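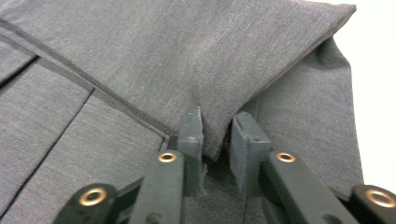

Tela gris jaspeada entre los dos dedos de la pinza, puesto de doblado.

Visita a Skarell, nave de Tustatdale, 4 de noviembre de 2021. Apuntes a toda prisa, que sale el bus.

Lavandería y arreglo de ropa de trabajo. 1256 prendas por turno, dicen. Entramos 16, batas, gorros, nada de pulseras.

Lo interesante, el doblado. Antes todo a mano, de pie, ocho horas. Ahora la pinza coge el pliegue y la operaria repasa costuras y decide qué vuelve a plancha. Menos muñeca, más ojo. Una me dijo que llega a casa sin dolor en el hombro, pero que el ritmo ya no lo marca ella. Otra echa de menos charlar, con las mesas tan separadas no se oye nada.

Despidos no, según la empresa. 12 personas pasaron a control y reparación, curso pagado en Harnow. El sueldo es el mismo y eso no gusta, se notaba en el comedor. Pregunté por el plus de formacion y me mandaron a recursos humanos.

Las telas finas siguen a mano. Los forros tambien.

Fallos: dos prendas cogidas a la vez, sobre todo a primera hora. Botón rojo, se separa, se sigue.

Café malo, trato muy bueno. En abril abren otra vez, plazas 50, hay que apuntarse por correo.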